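3.2 Ventilated containers and the storage of seed potatoes in small lots 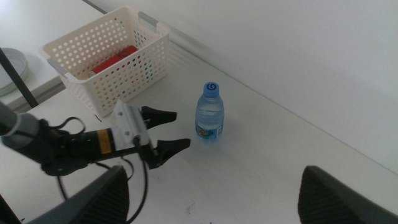 Figure 2. Perforated storage basket with handles at the short ends.

Small growers who keep their own seed potatoes usually store them in lots of a few kilograms, sorted by variety, and the choice of container has received little attention compared with the choice of store temperature. Most published work on airflow concerns bulk piles and pallet boxes, where air is forced through the crop by fans. In a domestic shed or an unheated room the air moves only by natural convection, and the walls of the container then account for a large share of the resistance to flow. A rectangular plastic basket of the kind in Figure 2, with an open top and rows of small round holes through the walls, lets air enter from the sides as well as from above. Solid-walled crates of similar volume exchange air through the top alone. The difference matters most in the weeks after lifting, when respiration is high and the skins have not fully set.

The survey data described in Section 2 were used to group holdings by container type. Of the 104 holdings that returned complete records, the largest group used perforated plastic containers for at least part of the crop. The remainder used paper sacks, solid crates, wooden trays or a mixture. Holdings that changed container type during the season were assigned to the type in use on the first inspection date. This rule was proposed by Horgan and adopted after a trial coding of the returns by two of the authors, who disagreed mainly on how to treat paper sacks placed inside crates. Such cases were coded as sacks.

A total of 2,494 tubers were inspected by hand. Each was scored for soft rot, dry rot, shriveling and premature sprouting, and sprout length was taken from the longest sprout only. Tubers with mechanical damage visible at intake were kept in the sample but flagged, as removing them would have favored the containers most often filled from a machine-lifted crop. Two varieties grown mainly at the Osusham and Drinano sites, both maincrop types, made up the greater part of the material. Early varieties were too few to be analyzed separately.

Soft rot was lower in perforated containers than in solid crates at every site. The effect was clearest at Drinano, where the stores were more humid and the doors were kept closed through November. Shriveling showed the opposite pattern. Tubers next to a perforated wall lost more weight than those in the center of the same container, and at Osusham this loss was large enough to offset part of the gain from reduced rot. Lining the container with a single sheet of newspaper reduced shriveling at the wall, but the lined containers were few and the result should be read with care.

Fill depth had a stronger influence than we had expected. Containers filled to no more than three layers of tubers showed little difference between wall types. Beyond that depth the solid crates performed poorly, and condensation was recorded on the lower tubers after cold nights. Growers at the Mishra site, who filled shallow trays as a matter of habit, reported very little rot in any type of container. Kwiatkowski and Flanagan made a similar observation during the pilot season, although their material came from a single store and was not replicated.

Air temperature was logged at 20-minute intervals at two heights in each store. The loggers were placed beside the containers and did not record conditions within the crop – a limitation that prevents any direct estimate of heat production. Relative humidity was read by the growers themselves, using dial instruments checked against a reference before the season. Nearly 5 percent of these readings were missing, mostly over the holiday period, and no attempt was made to fill the gaps.

Handling also differed between types. Growers using containers with handles moved them more often, usually to bring lots into the light before planting, and those lots were inspected by their owners at shorter intervals. Rotting tubers may therefore have been removed sooner. The survey form asked for the number of removals but not for their dates, so the effect of handling cannot be separated from that of airflow in the present data. Keogh has since revised the form to include a dated removal sheet, and returns from the Flatar site will be the first to use it.

The mixed-effects model presented in Section 3.3 includes container type, fill depth and mean humidity as fixed terms, with site and variety as random terms. Wall position was recorded for only part of the sample and is treated separately in Section 3.4.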